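Small Stock, Sorted

Rubber bands are cheap enough that few offices track them, and the supply drawer usually shows it. A mixed bag opened in June is a knot by fall. The stationery firm Kotian sells its bands by weight, and its standard bag for office accounts holds 766 pieces in mixed colors. Hagos Wolde, who runs the supply room at Akcombe, has worked through 16 of those bags and has settled on open trays with no lids.

"A lid adds a step, and people skip the step," Wolde says. "They leave the lid off, then they put things on the lid."

His method is sorting by color first and by size only where the quantity justifies it. A shallow tray is preferred to a jar, which packs the bands under their own weight and makes a single one hard to pull free. Trays are set with their edges close together so that a dropped band lands in one of them or on the surface in front.

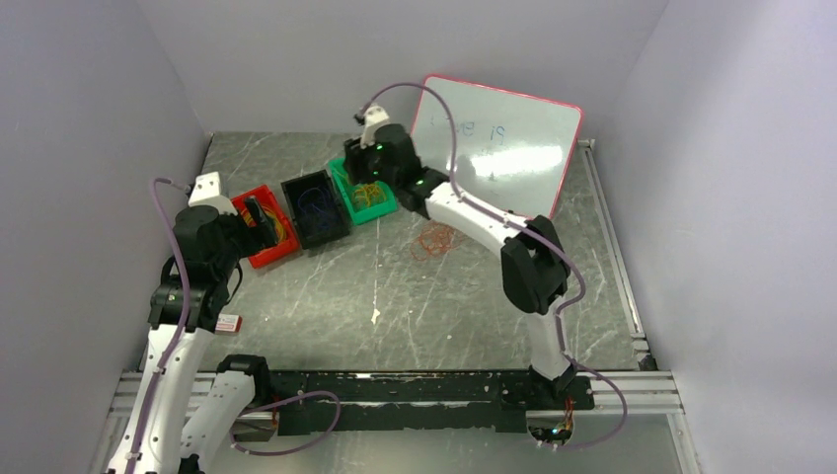

Red, black and green containers in a diagonal row, with blue bands in the middle one.

Container color does not have to match the contents. Wolde tried matching at Faldale and abandoned it when the supplier changed its dye. Yellow and orange are close enough under office lighting that he now stores them as one group — separating them took longer than any later search saved. Blue is kept apart.

Storage conditions matter more than arrangement. Natural rubber hardens with heat and light, and a tray on a windowsill will fail well before one in a cabinet. Wolde rotates stock every 3 months and discards any band that shows surface cracks when stretched over two fingers. The Irnley office, which skipped rotation for a year, threw out 700 bands in one afternoon.
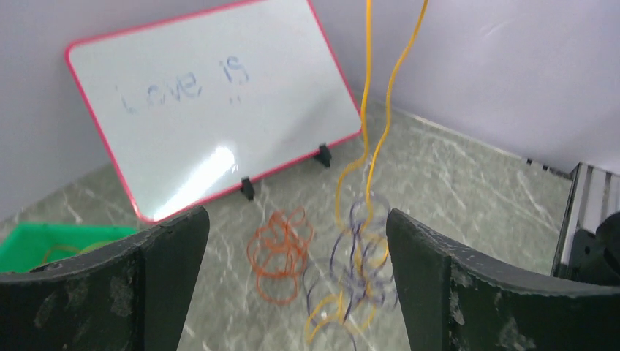
Workplace and Supplies Desk

The other fixture of a shared table is the small whiteboard. A tabletop model with a plastic frame and clip-like feet takes up little depth and can lean against a wall, at the cost of glare: a glossy face tilted back picks up overhead lights, and faint blue marker suffers first. "Love is" can still be read on this one, although the strokes are broken and slightly smudged.

Wubit Negash, who buys for the Irnley office, recommends a steeper stand angle where the lights are fixed, and a darker marker where the stand is. Old marker should come off with a damp cloth and be dried at once. Dry felt alone tends to spread the pigment on a worn surface.

Negash keeps cords and loops off the board's side of the table during cleaning. The trays go back on Thursday, after the surface has been wiped.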